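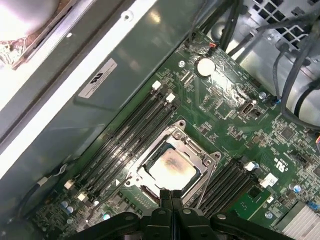 Old paste still on the processor, memory slots all empty.

I have been promising to write about the old computer for so long that two people have stopped asking, so here we go, with a pot of tea at my elbow and grey fingertips that no amount of washing up liquid seems to shift.

It came from Emil Camenzind, who was clearing out the back office at Lehner before they moved across to the new building in Brurnovport. He rang one evening in December and asked if I wanted "the big one", and I said yes before I had thought at all about where a big one might live. It has lived in the hallway, mostly, with coats on it. My sister put a fern on top at one point and I must say it looked rather well there.

Anyway, the plan was to get it going again as somewhere to keep all the family photographs, plus the recordings of Dad's choir, which are presently scattered over more old drives than I care to think about. Emil told me it had run perfectly happily until the day it was switched off, but that it got very hot and shouty towards the end (his word, and having heard it since, a fair one). He thought it wanted a good clean and fresh paste, and that I should start there before spending any money.

So out came the memory, every stick, and I laid them in an egg box in the order they came out, with a strip of masking tape along the lid. I do recommend an egg box. I used to put things in saucers and then somebody would want a saucer.

With the memory gone you can see the board properly, and I was quite taken with it. It is a lovely green, the old-fashioned sort of green, with long black slots in a bank of four on either side of the processor and little white latches at the ends. Those latches are stiffer than they look. I pushed the first one with my thumb and nothing happened, so I pushed harder and it went with a crack that stopped my heart – but it was only the catch letting go, and all the others made the same noise.

Then the processor. Whoever did the paste last time was generous! There was a pale, greyish smear on the top with a browner blot near the middle, like the ring left by a cup of tea. I had a bottle of Kokelis cleaning spirit in the cupboard under the stairs and a packet of coffee filters, and between them they did the job, though slowly. You dab, you wait, you wipe in one direction, you throw the filter away and start again. I had the radio on and got through most of a play.

The coin battery near the top of the board is next on my list. Emil says to change it while everything is open and save myself the bother later, and I expect he's right, as he usually is about this sort of thing. I shall leave the little red and orange wires beside it well alone until I've drawn myself a diagram of where they go.

The new paste is a tube of Flirnard, bought on the advice of the man in the shop, who also told me that a blob the size of a pea was plenty. I asked him what size of pea. He gave this proper thought, bless him, and said garden, not petit pois.

I haven't put it on yet. The light had gone by then and I wanted my supper, and I've learned the hard way (the sewing machine, some of you will remember) not to put things back together when I'm hungry. The fern has gone to the windowsill for the time being and the egg box is on top of the fridge, with a note on it for my sister, who bakes.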